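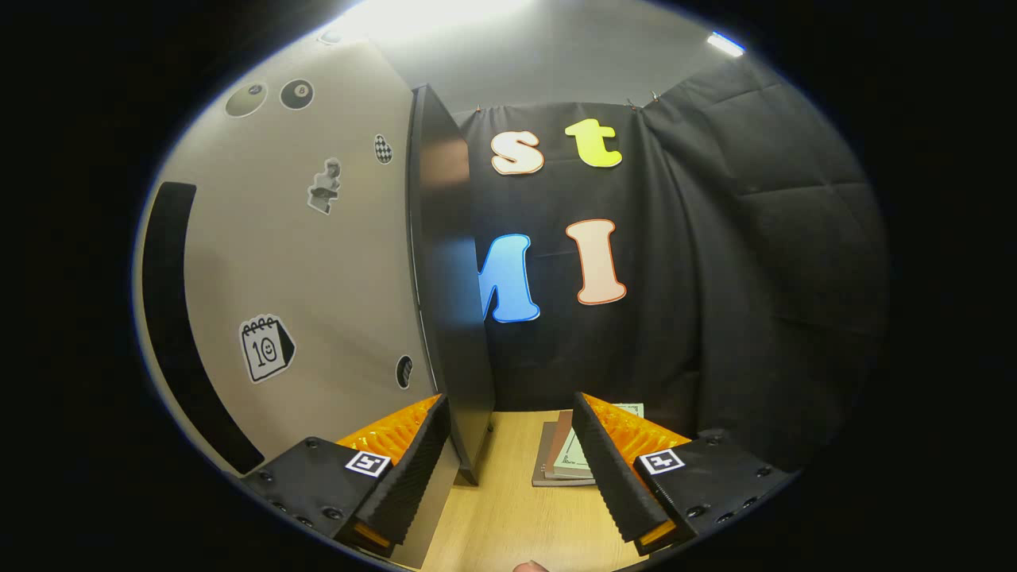 Book stack

A book stack is a small pile of books laid flat, one on top of another, usually on a table, a desk or the floor beside a bed. It is probably the oldest and certainly the easiest way of keeping books together, and many households that own perfectly good shelves still have a stack or two on the go.

Arrangement

Most people put the largest and heaviest book at the bottom and work upward to the smallest, which keeps the pile steady. Others go by colour, setting a pale cover such as mint green over darker ones in reddish-brown or grey, and there are plenty of readers who simply leave the book they're in the middle of on top. Spines may all face the same way, so the titles can be read at a glance, or they may be turned by halves when the books are thicker at the spine than at the open edge - a habit favoured by second-hand dealers.

Height

A table stack is generally kept to a handful of books. In her household guide The Datau Shelf, Paraskevi Tzavaras allows as many as 10 thin paperbacks but is much stricter with hardcovers, having once lost a favourite teapot to a falling atlas.

Care

Lying flat is kind to large, heavy volumes, whose pages can sag and pull at the binding when they stand upright for years. The weight does tell on the lowest book over time, though, and it's a good idea to change the order every so often and give the covers a wipe with a dry cloth. Stacks are best kept out of direct sun, as the top cover will fade well before its neighbours.

See also

Bookcase
Bookend
Bedside table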